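Août
Par Chandrasekhar Pai – atelier Cladulmont, notes du cours sur les défauts de préhension

Bonjour à toutes et à tous. Je reprends au propre ce que j'ai raconté un peu vite en fin de matinée, parce que plusieurs d'entre vous m'ont demandé de revenir sur l'incident du poste Tindo et que je n'avais plus de place au tableau (ni beaucoup de voix, il faut bien le dire).

Rappel des faits. Le bras devait prendre un marqueur posé debout, le soulever, le déplacer puis le reposer debout. Nous avions programmé 332 cycles. Les 49 premiers se sont déroulés sans histoire, et c'est au suivant que le marqueur a glissé pendant la montée. Le contrôleur a pourtant enregistré « prise réussie » et a poursuivi le programme, pince fermée sur du vide, pendant 18 cycles. Pas d'alarme, pas d'arrêt, et un journal impeccable à la relecture !

Pourquoi ? Le programme Iledness déduisait la prise de la seule position des doigts. Or le seuil avait été réglé avec une tolérance trop large, si bien qu'une pince entièrement refermée passait encore pour une pince tenant un objet mince. J'insiste là-dessus, et je sais que je me répète : le capteur de position fonctionnait très bien, c'est notre interprétation de la mesure qui était mauvaise.
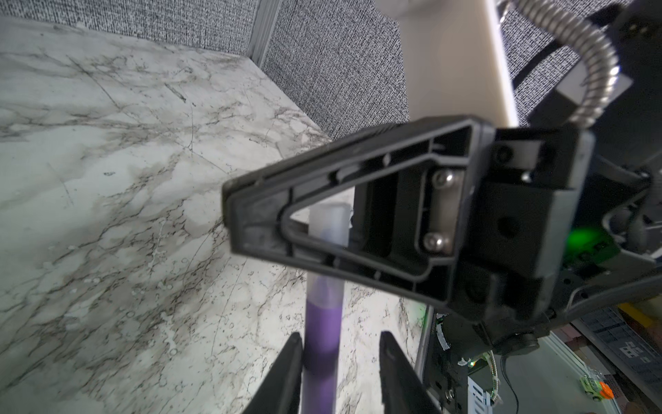

Revenons maintenant à la glissade elle-même, car il y a deux défauts dans cette affaire et on oublie volontiers le premier. Un objet haut et étroit, saisi de part et d'autre, supporte mal un décalage latéral. Si un doigt touche avant l'autre, l'objet penche, pivote, et la surface de contact se réduit à presque rien. Chez nous, l'origine de l'outil avait dérivé de 2 millimètres après un remontage de la pince – c'est peu, je vous l'accorde, mais sur un cylindre cela suffit largement.

Le côté sécurité, enfin. Quelqu'un a vu le marqueur couché et a voulu le redresser à la main, en pensant que le bras était en attente. Il était entre deux mouvements. Tout le monde va bien, heureusement, mais je vous demande de traiter chaque pause comme un mouvement à venir tant que l'arrêt n'est pas enclenché et vérifié.

Ce que nous avons changé depuis :
– seuil de fermeture resserré, avec arrêt immédiat si la pince se ferme complètement ;
– second contrôle de présence après la levée, selon la procédure Kotian ;
– origine de l'outil à refaire après tout démontage, même partiel.

Pour la prochaine séance, relisez le journal de l'incident et cherchez à quel moment un contrôle du courant moteur aurait pu nous alerter. Apportez vos courbes, même brouillonnes, on les regardera ensemble.

3 commentaires – 7 partages
Contact : secrétariat de l'atelier Cladulmont | Tous droits réservés | Haut de page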